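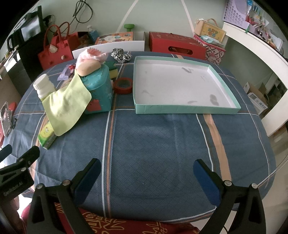 桌上的盒盖,还空着

搬走前一晚

八点多了。车说是明早来,也可能更早,Livville那边的人讲话从来没个准。

她把蓝桌布抻了一下,没抻平,算了。先收小东西。大件都捆好了,在门口堆着,走路要侧身。就剩这一桌。

盒盖是装鞋的还是装点心的,想不起来。白的里子,几块灰印子,擦过,擦不掉。母亲以前拿它晾过钮扣,也许还放过别的。红胶带搁在旁边,不知道够不够。楼下小店关门早,不够也只能不够。

那块像肥皂的要不要带?带。母亲会说,再小一块也是钱。海绵呢,海绵到处都有卖的,可是扔了又觉得手上空。先放着。豹纹的发圈,套在手腕上试了试,紧,又褪下来。

电话响。是Gosarix的客服,问押金退哪张卡,八百块,扣掉清洁费剩五百三十四。她说好。说完才想起来应该争一争的,那边已经挂了。

算了算了。

住了十二年的房子,最后剩五百三十四块和一桌零碎。她在凳子上坐了一会儿,又站起来,水还没关。厨房的水龙头一直在滴,滴了有两年,房东说修,说到现再也没修。
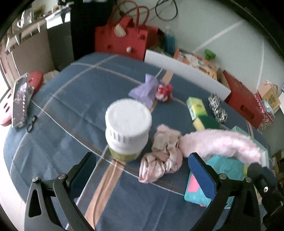
天亮以后

醒得太早。窗外倒已经亮了,没开灯。

白瓶子还没装。拧开闻闻,又拧紧,怕路上漏,想缠一圈胶带,胶带又找不着了。刚刚还在手里的。粉色那个毛绒绒的东西,摸一把,软,当年在Lallville的夜市上买的,母亲嫌掉毛,嫌了一个冬天,天冷的时候自己倒老拿来捂手。

紫色的那个,不打开了。里面是什么她知道。

楼下有车声。不是,开过去了。

她加快手脚,海绵也塞进去,黄绿的小盒子也塞进去,塞得没有章法,母亲看见要骂的。桌布最后收,一抖,抖出一根线头和一颗钮扣。蹲下去找,在桌脚边上,小小一颗,不知道哪件衣裳的。

喇叭响了两声。这回是真的。

“来了来了,”她朝窗外喊,把钮扣揣进口袋里,去开们。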